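Betreff: Re: [simgreifen] Würfel heben nur mit Handkamera - Zwischenstand
Datum: 3.1.24
Liste: Greifen in der Simulation

Hallo zusammen,

Antworten stehen unter den zitierten Stellen, der Rest danach am Stück.

> ihr hattet geschrieben, dass die Policy in Skisow nur noch das Bild der
> Handkamera bekommt und die feste Außenansicht weggefallen ist. Uns in
> Ustodville interessiert das, weil wir beim Heben mit zwei Ansichten
> nicht weiterkommen. Drei Fragen:
>
> Wie viele Demonstrationen habt ihr pro Lauf verwendet, und mit wie
> vielen Startwerten?

60 Demonstrationen pro Lauf, 5 Startwerte. Alle Demonstrationen stammen aus dem geskripteten Planer, es ist nichts Teleoperiertes dabei. Eine Episode wird nach 300 Schritten abgebrochen und zählt dann als Fehlversuch, auch wenn der Würfel zu diesem Zeitpunkt schon zwischen den Fingern ist. Als Erfolg gilt nur, wenn er am Ende über der Zielhöhe gehalten wird.

> Gebt ihr die Gelenkwinkel mit hinein oder wirklich nur Pixel?

Gelenkwinkel ja, dazu die Öffnungsweite des Greifers. Die Würfelposition aus dem Simulator sieht die Policy nicht. Ohne Öffnungsweite haben wir einen Lauf gemacht, der schloss die Finger regelmäßig zu früh. Den Lauf haben wir nicht weiter ausgewertet.

> Was passiert bei euch in der letzten Phase vor dem Zugreifen? Bei uns
> wird die Vorhersage dort unruhig, obwohl das Objekt im Bild immer
> größer wird und es doch leichter werden müsste.

Das ist der Punkt, an dem wir auch am längsten gesessen haben. Nahe am Objekt enthält das Bild sehr wenig, woran sich das Netz noch ausrichten kann. Die Tischplatte hat bei uns keine Textur und der Hintergrund ebenfalls nicht. Übrig bleiben im Wesentlichen die Kanten des Würfels, die Tischkante und das, was vom Greifer zu sehen ist.

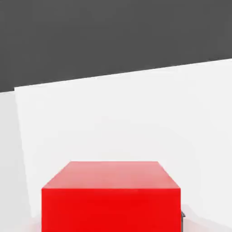
Einzelbild aus der Simulation: roter Würfel vor heller Fläche, rechts am Würfel ein kleines dunkelgraues Stück, wohl eine Fingerspitze.

Die Unterkante des Würfels liegt in solchen Ansichten außerhalb des Bildes. Damit fehlt der Kontakt zur Tischfläche als Hinweis auf die Höhe, und die Policy muss sie aus den Gelenkwinkeln und der Form der Oberseite erschließen. Solange der Würfel gerade zur Kamera steht, geht das ganz gut. Bei gedrehtem Würfel wird es schlechter, und genau dort lagen die meisten Fehlversuche der ersten Version.

Zur Methode, weil das in der letzten Mail zu kurz kam: Die Policy sagt keine Einzelaktion voraus, sondern einen Block von 5 Aktionen, der vollständig ausgeführt wird, bevor das nächste Bild ausgewertet wird. Neu ist die Gewichtung im Training. Zeitschritte, in denen der Würfel den unteren Bildrand schneidet, gehen mit höherem Gewicht in den Verlust ein. Die Segmentierungsmaske dafür kommt aus dem Simulator und wird nur im Training gebraucht. In der Auswertung läuft alles ohne Maske.

Der Effekt ist über alle Startwerte hinweg in derselben Richtung sichtbar: weniger seitliches Anstoßen beim Absenken und weniger Abbrüche durch das Schrittlimit. Beim Anfahren aus größerer Entfernung ändert sich nichts, das hatten wir auch nicht erwartet. Eine Tabelle schicke ich noch nicht herum. Ein Startwert wurde mit einer älteren Version des Renderers gerechnet und muss wiederholt werden.

Zwei Dinge haben wir ausprobiert und wieder verworfen:

Ein größerer Öffnungswinkel der Kamera. Der Würfel bleibt dann länger ganz im Bild, aber bei unserer Auflösung wird er beim Anfahren so klein, dass der Gewinn am Ende wieder verloren geht.

Zufällige Farben für Tisch und Würfel. Für die spätere Übertragung auf echte Hardware sicher nötig. In der reinen Simulation hat es das Training nur verlängert, und die Fehler kurz vor dem Greifen blieben dieselben. Wir nehmen es wieder auf, wenn der Aufbau in Skilthorpe steht.

Zur unruhigen Vorhersage bei euch: Prüft bitte zuerst, ob eure Bildausschnitte in der Datenaugmentierung zufällig verschoben werden. Wir hatten das anfangs eingeschaltet. Wenn der Würfel ohnehin angeschnitten ist, verschiebt der zufällige Ausschnitt seine Kanten noch einmal, während die Zielaktion gleich bleibt. Nach dem Abschalten für die letzte Phase war das Zittern deutlich kleiner - ganz weg war es nicht.

Der Code liegt im Sulemana-Repository im Zweig für die Handkamera. Die Gewichtung ist ein eigener Schalter in der Trainingskonfiguration und steht standardmäßig auf aus. Wer vergleichen will, sollte beide Varianten mit denselben Demonstrationen rechnen, sonst überdeckt die Streuung zwischen den Datensätzen den Unterschied. Die Demonstrationen vom Dezember bitte nicht mehr verwenden, dort stimmt die Zuordnung von Bild und Gelenkwinkeln um einen Schritt nicht.

Den wiederholten Lauf und die Tabelle gibt es im Februar. Wenn jemand bis dahin Ergebnisse mit anderen Objektformen hat, gern hier auf die Liste - bei Zylindern fehlt uns bisher jede Erfahrung.

Viele Grüße
die Arbeitsgruppe aus Skisow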